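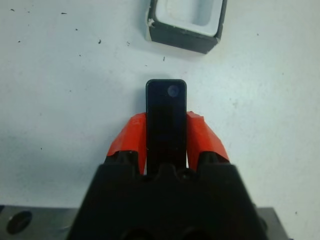
Chapitre 6
Prévoir et chiffrer un poste de préhension

Le prix d'un bras robotisé figure sur un devis. Celui d'un poste qui fonctionne se reconstitue ligne par ligne, et c'est l'objet de ce chapitre. Nous y suivons le dossier d'achat de l'atelier Provora, qui devait équiper un poste de prise et de dépose de petites pièces.

La première version du dossier tenait en 2 lignes : le bras et la pince. Il y manquait les doigts de rechange, les garnitures de contact, la plaque de fixation, le câblage, la formation et les heures de réglage. Le fournisseur, Murín, n'avait rien caché : ces postes ne lui avaient pas été demandés.
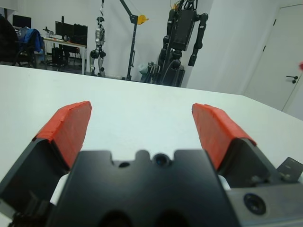
Texte : équipe pédagogique de Callesdale
Version du 8 septembre 2018

6.1 Partir de la pièce

On commence par la pièce à saisir et par l'endroit où elle doit être déposée. Une pièce étroite tenue debout entre deux doigts demande une ouverture modeste, mais un bon alignement. Si elle doit entrer dans un logement à peine plus grand qu'elle, la tolérance de dépose devient le critère principal, avant la charge utile. Ces valeurs sont notées avant toute consultation de catalogue.

6.2 Les consommables

Les garnitures des doigts s'usent. Un revêtement rouge orangé, comme celui des pinces illustrées dans ce chapitre, rend les bords abîmés faciles à repérer lors d'un contrôle visuel. Provora a inscrit 800 euros par an pour les garnitures et les doigts de rechange, sur un compte séparé de celui de l'investissement. Le premier réapprovisionnement est prévu en janvier.

6.3 La surface et les abords

Le plan de travail, l'accès au bras et le passage des câbles se mesurent sur place. Il faut y ajouter le bureau de l'opérateur et son écran, souvent oubliés sur les plans. Le guide interne de Pitham prévoit 8 heures pour ce relevé, croquis compris. Le tableau de la section suivante reprend les rubriques à remplir.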